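Istholm art teachers try a still life course without erasers

A group of art teachers in Istholm has started a drawing course in which pupils are not allowed to use an eraser for the first four lessons. The course is for children from 10 to 13 years old, and it was written by Zohreh Asadi, who teaches at the Khokhar Street school. Three other schools in the district joined her in September, and a fourth one, in Okcombe, will join after the winter holiday.

The idea is simple. Children draw common things from the house, first with a soft pencil, later with ink and a brush. When a line is wrong, they leave it and draw the better line next to it. At the end of each lesson the paper shows all the attempts together, and the teacher talks with each child about which line they trust the most.

"My pupils were spending half of the lesson on cleaning the paper," Ms. Asadi said at a meeting for parents. "They made a small circle, they removed it, they made the same circle again. After forty minutes they had a gray hole in the paper and they were sad."

The district gave the project 3590 dollars for its first year. From this sum, 900 dollars was spent on paper, because the children use much more of it than before. Another 400 dollars paid for ink, brushes and clips. The rest is kept for printing a teacher's guide and for the exhibition in May.

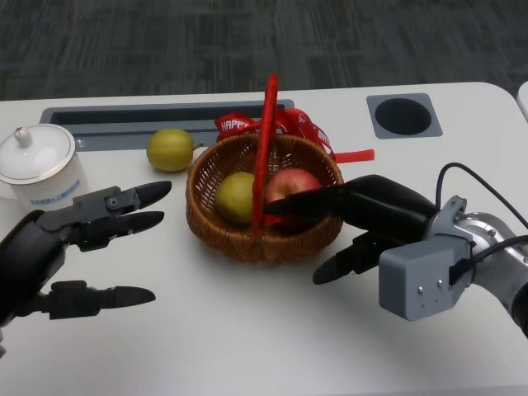
The first two lessons are about the ellipse, the shape that a circle takes when we look at it from the side. Ms. Asadi considers it the most difficult thing for this age, for the reason that children know the opening of a cup is round and they want to draw it round. She asks them to begin with a closed form and only later to go to an open one. A white porcelain cup with its lid on is a good beginning, as the thin silver-gray rim of the lid gives the eye one clear line to follow, and the small knob on top helps to find the middle. After the cup come a bowl, a jar and a plate seen from three different heights. The children must stand up for one drawing and sit on the floor for another.

Kourosh Alipour, who teaches the same course in the Fatow quarter, changed the order a little. His pupils draw the space around the object before they draw the object. He says this was necessary in his class, where many children already had a fixed way to draw a cup and repeated it without looking. "I covered the handle with a cloth and they still drew the handle," he told the parents. He also allows his pupils to turn the paper upside down when they compare the left side of a form with the right side.

The lessons have the same plan each time. There are five minutes of quick lines with the whole arm, then a long drawing of 25 minutes, then a walk around the room to look at the work of the others. During the walk nobody gives marks. Each child puts a small paper star beside one line in another child's drawing and must be able to say why this line was chosen.

Not all parents were satisfied at the beginning. Firouzeh Ghasemi, the mother of two girls at the Khokhar Street school, said that her older daughter came home angry and hid her drawings in a drawer. The girl was used to good marks for clean work. In the third week she asked for permission to have an eraser at home, and her mother gave it to her. Ms. Asadi had no problem with this. The rule is only for the classroom, she explained, and after the fourth lesson the erasers return there also.

In the second part of the course the children work with light and dark. They use three tones only: the white of the paper, one gray and one black. The ink is mixed with water in advance, so the gray is the same for everybody. 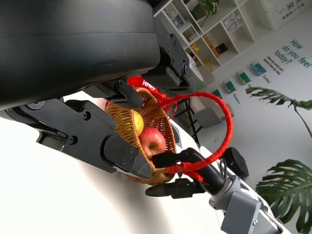

Texture comes last, and it is the part that the pupils wait for. The guide warns them not to draw every small piece of a surface, and gives one full page to things which are made by weaving. With a basket of golden-tan wicker, for example, a child can easily become lost among the strands. The advice is to lay it on its side, with the round opening toward the person who draws, and to begin from the ellipse they already know from the first lesson. The dark inside is painted next in one tone. Only then are some strands added, at the place where the light changes to shadow, and the rest is left for the viewer to imagine.

Esmaeil Talebi, an inspector of art lessons for the district, visited two of the classes and read the draft of the guide. He asked for more pages on materials and fewer on theory. He also asked that the guide explain how the lessons can be done in a room without a sink, as is the case in Okcombe. Ms. Asadi has added a page about this, with closed jars for the ink and one bucket for the used water.

A collection of the children's work is already growing. The four schools keep all the sheets, including those which the pupils do not like, and the number reached 1717 before the autumn break. Sepehr Najafi, a retired book printer from Istholm, has offered to bind a selection into four large albums, one for each school. The pupils will choose the sheets themselves, and each child must choose one early drawing and one late drawing.

The exhibition will be in the entrance hall of the Khokhar Street school, and it will be open in the afternoons from three to six o'clock. Visitors will find a table with pencils and paper there and may draw a cup themselves, under the same rule as the children. Teachers from other districts who want the guide can ask for a printed copy at the school office starting in March.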